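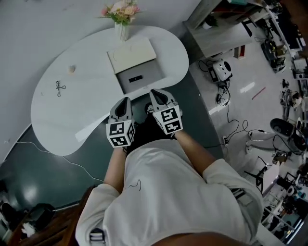 20 de abril de 2021

Caderno da oficina - chalé Belline

Passei a manhã inteira às voltas com a porta do quarto de baixo, que desde janeiro prendia no batente e obrigava os hóspedes a dar-lhe um empurrão com o ombro (houve até quem se queixasse no livro de visitas, e com razão, coitados!). Tirei-a das dobradiças, aplainei a aresta de baixo e dei-lhe uma lixa fina, de grão 80 primeiro e 200 no fim. Já fecha com um dedo. Falta a segunda demão de verniz, que fica para amanhã se o tempo ajudar.

A Waraporn Limsakul telefonou por causa da reserva grande do chalé Pongsiri e pediu que víssemos a caldeira antes de as pessoas chegarem. Fui lá depois do almoço - a pressão estava baixa, completei a água e purguei os radiadores do andar de cima. O da casa de banho ainda faz um barulhinho, mas aquece bem. Deixei o termóstato nos 20 graus e a chave da purga pendurada no prego atrás da porta da despensa, para quem vier a seguir não andar à procura como eu andei.

Contas: a encomenda da Gamance ficou em 37 euros, com os parafusos de inox para o corrimão do terraço e duas fechaduras pequenas para os armários da cozinha. A tinta Ultura para as portadas ainda não veio. Anong, se passares pela loja, pergunta por ela, por favor, e confirma que é o azul mais escuro, o mesmo do ano passado.

Por fazer: trocar a corda do estendal, ver a goteira por cima do alpendre (só pinga com vento de sul, o que dá uma trabalheira a apanhar) e levar mais lenha para o Belline. O carrinho de mão está outra vez com o pneu em baixo.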